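Wolluston Clothing Room Asks for Hangers Before the July Swap
03/07/2018

The clothing room in Wolluston is collecting used hangers again this month. Last summer the swap gave out more clothes than it could hang, and many shirts stayed folded in boxes where people did not look at them.

Feven Asfaw, who organizes the swap, said that 158 hangers have come in already. Most are plain plastic ones, and they are sorted on the long table by the window — gray ones go together in a green woven basket, which is easy to carry to the rails.

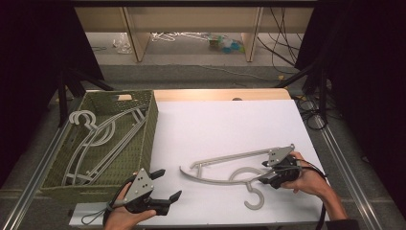
What to bring

Plastic and wooden hangers in any color are welcome. Please do not bring wire ones, they bend under coats. Children's sizes are most needed, and the room hopes to get 59 more of them.

Hangers can be left at the Bramwell Street entrance until 4 in the afternoon. Gadisa Tefera will also pick up bags of 30 or more from homes in the neighborhood. The swap itself is free, and people can come without bringing any clothes.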